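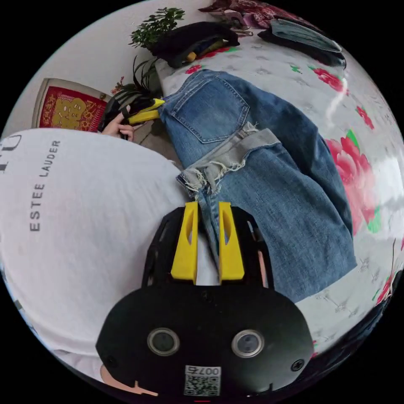
Home | Data | Guides | Updates | Contact

We use cookies to remember your settings. Accept | Decline

Firside Road Closures and Parking Changes — README

What is in this dataset

The dataset lists temporary road closures, lane closures, parking suspensions and bus stop moves in the town of Firside and in the two villages next to it, Custmont and Herath. It has some 4,000 records. Each record is one restriction on one piece of street. If a closure covers three streets, you will find three records with the same notice number.

The records come from the public notices that are put on street poles and on the town notice page. We type them in by hand and check them against the street list. We are a small open data group and we are not part of the town office. If a notice and our file say different things, the notice is correct.

Files

- restrictions.csv — the main table
- streets.csv — street names and the codes we gave them
- notices.csv — one line for each notice, with its number and its type
- changes.txt — what was corrected and in which month

All files are in UTF-8 with commas between the fields. Text which has a comma inside is in double quotes.

Fields in restrictions.csv

- notice_no: the number printed on the notice. Older notices have no number, and for these we wrote our own, starting with X.
- street_code: connects to streets.csv
- from_point and to_point: the two ends of the restriction, usually a side street or a house number
- kind: closed, one_lane, no_parking, stop_moved
- reason: water, gas, surface, tree, event, other
- start and end: as planned on the notice, not as it happened on the street
- hours: empty means all day. Night work is written like 20:00-05:00.
- access: yes if residents can still drive in, no if they can not, empty if the notice does not say it

Known problems

Works often finish early or late. We do not go out to look, so please do not use the end column to measure how long a job really took. When a notice was extended, the new end is in a new record and the old record stays. You can join them by notice_no.

In 65 records the two ends of the restriction are missing. Most of them are for the long surface works on Wollero Road, where the notice only said "various sections". We left these fields empty and did not guess.

Herath is covered less well than the other places. Its notices were not put online until August, and the earlier ones we have only from paper copies. Small jobs of one day are probably missing there.

The reason "other" is used too much. In the first version we had no value for tree work, so about half of the old tree records are still under "other". We are correcting them slowly, street by street.

House numbers on the lower part of Wollero Road were changed after the new junction was opened. Records from before the change keep the old numbers.

How to use it

For a map, join restrictions.csv to streets.csv first. The street file gives one middle point for each street and no line, so a long street will look like a single dot. If you need lines, you must bring your own map data.

Please do not use the file for live directions. It is updated once a month, and a burst pipe will not wait for us.

License and corrections

You may copy, change and share the data, also for paid work, if you name the Firside street data group as the source. To report a mistake, send the notice number and the street name with the form on the contact page. A photo of the notice helps a lot — the small print is where most of our typing errors are.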